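Progress Report No. 3 to Skenano
Project: Good practice for demonstrations recorded with hand-held grippers in small-parts handling
Reporting organization: Mistis
Prepared by: Mirjam Pichler
Date: 2018-09-09

1. Status

Work packages 1 and 2 are complete. Work package 3, trial application of the draft rules at the bench, is under way and on schedule. Work package 4, the published guideline, has not started. One change to the plan is requested in section 6. Spending is within the approved budget, and the cost statement is submitted separately by the finance office.

2. Work since the last report

The draft rule set was revised twice. Version 2 went to the two partner firms, Lüthi and Zorlow, and both returned written comments. Version 3 takes in most of these and is the version now on trial.

Lüthi assembles valve units and was mainly interested in how seals are handled. Its comments led to a full rewrite of the chapter on elastic parts. Zorlow runs a mixed bench with frequent changes of part, and it asked for shorter checks between tasks. We accepted the request in part. The check at the start of a shift stays as it was. The check between tasks has been cut to four items: finger pads seated, jaws closing evenly, lens clean, cable clear of the operator's feet.

The current data set holds 183 recorded demonstrations. Of these, 109 were made under version 2 and the remainder under version 3. The two groups are kept apart in storage and will not be pooled in any comparison unless the rule that changed has no bearing on the quantity being measured.

3. Content of the draft rules

Version 3 has 47 rules in five chapters. The chapters that changed most are summarized below.

3.1 Equipment condition

Finger pads are treated as wear parts. A pad is replaced after 100 demonstrations or at the first visible nick. Both limits apply and the earlier one governs. The pad change is entered in the bench log with the initials of the person who made it. Version 2 left the timing of the change to the operator, and the log entries from that period are too uneven to be used.

Left and right pads are changed as a pair. Lüthi asked for an exception where only one pad is damaged. This was declined. A new pad facing a worn one shifts the contact line, and the shift is hard to find later in the data.

3.2 Grip on elastic parts

Rubber rings and seals are gripped across the outer diameter, with just enough force to hold the part. The operator closes the fingers until the part no longer slips, then stops. Visible flattening of a ring is a fault and the demonstration is marked accordingly. It is not deleted. Faulty demonstrations are stored with a fault code so that the fault rate can be reported along with the rest.

Thin O-rings remain difficult. They lie flat, and the pads tend to push them along the surface before the grip closes. The present rule allows one new attempt within the same demonstration. A second miss ends it. Thắng Quan has proposed a separate approach rule for thin rings, with the fingertips brought down to the table before closing. A trial of this rule is planned but no data have been collected.

3.3 Grip on metal parts

Threaded parts are gripped on the shank or the head as stated in the task sheet, and the operator does not choose. Where a washer or nut is fitted to the bolt, the task sheet also states whether it may be touched. Rods are gripped at mid-length unless the task calls for an end grip.

3.4 Table layout

This chapter caused the most discussion. Zorlow wanted a fixed layout marked on the table surface. Lüthi wanted free placement, on the grounds that fixed positions do not reflect how parts arrive in its own assembly area. Version 3 uses zones. Parts for the current task stay inside the working zone, and their position and angle within it are changed between demonstrations. Parts for other tasks may remain on the table if they are outside the zone and do not touch each other.

No part may extend past the table edge during a recorded demonstration. This rule exists for two reasons – a part can be knocked off, and a part seen against the floor is harder to separate from its background in later processing. Reviewers are asked to code any breach of this rule even when the part concerned plays no role in the task.

3.5 Surroundings

Cables on the floor are routed away from the standing position. The rule does not ask for a cleared room. Shelves, chairs and other equipment may stay where they are, provided they are not moved during a session. Daylight is permitted, but the position of any window relative to the table is recorded on the session sheet.

4. Bench trial

The trial is being run on the round white table in the main workshop. Task sheets cover rubber rings of different thicknesses, bolts, rods and plastic brackets. Each operator reads the rules before the first session and keeps a printed copy at the bench.

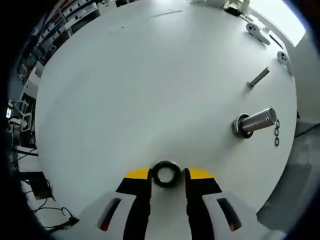

Review is done by a second person who was not present at the session. The reviewer goes through the recording with the rule list and codes each breach. Where the reviewer cannot decide from the recording alone, the entry is coded "open" and settled at the weekly meeting. Open entries have so far clustered in two chapters, elastic parts and table layout. In the first, the word "flattening" is being read in different ways. A set of reference pictures showing acceptable and unacceptable grip is in preparation and will be attached to version 4.

Agreement between reviewers has not yet been calculated. It needs a set of recordings coded independently by two people, and the second reviewer was only released for this work at the end of the reporting period.

5. Problems and measures

Session sheets. Several early sheets were filled in after the session, from memory. The sheet has been shortened to one page, and recording may not start until the upper half is complete.

Cable wear. One cable was damaged by being stepped on and was replaced from stock. Routing has been added to the check between tasks as noted in section 2.

Task sheets. Zorlow found two sheets where the stated grip point could not be reached without turning the part first. Both have been corrected. Demonstrations made with the old sheets carry a note in the index.

Wording. Operators asked whether "should" and "must" carry different weight. They do, but version 3 did not say so. A definitions page will be added.

6. Requested change

We ask Skenano to approve moving the delivery of the guideline to the end of January. The reason is the reviewer agreement study, which the partners want to see finished before the text is fixed. No additional funds are requested. The hours needed can be taken from the travel line, where two partner visits were replaced by calls.

If the change is not approved, the guideline will be delivered on the original date without agreement figures, and the figures will follow as an annex.

7. Next steps

Reference pictures for chapter 2 of the rules – Mirjam Pichler.
Trial of the approach rule for thin rings – Thắng Quan.
Double coding of recordings for the agreement study – both reviewers, starting with the version 3 group.
Definitions page and circulation of version 4 to Lüthi and Zorlow – Mirjam Pichler.

The bench log, the rule list in its current version and the fault code table are available to Skenano on request.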